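Wood desk finish going sticky near the wall
Home & Workshop > Finishes

Toltari
Water-based poly, 2 coats, 300 grit between. Tacky since December. Recoat or strip?

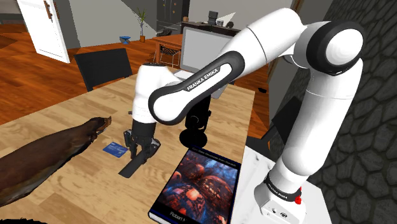 Light wood top, dark item lying flat on it.

Drivlow
Strip it. Second coat went on too soon.

Clulside
Don't strip yet. Wipe a test patch with mineral spirits. If the rag picks up colour, it's residue from cleaner or hand oil.
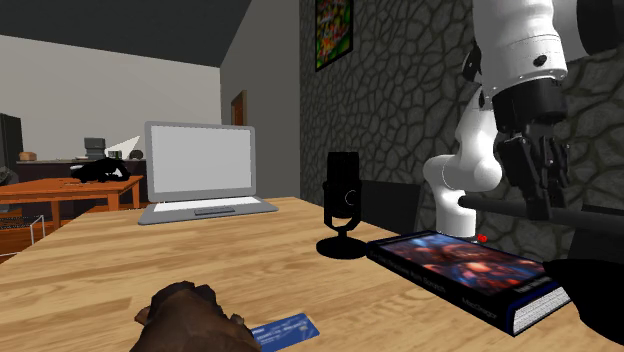 If it stays clean, the film hasn't cured. Keep the room warm and dry for 2 weeks, then try a fingernail at the back edge. If it dents, scrape and start over.

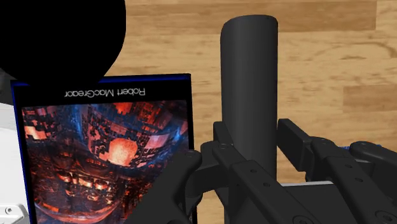
Book with a deep blue cover border.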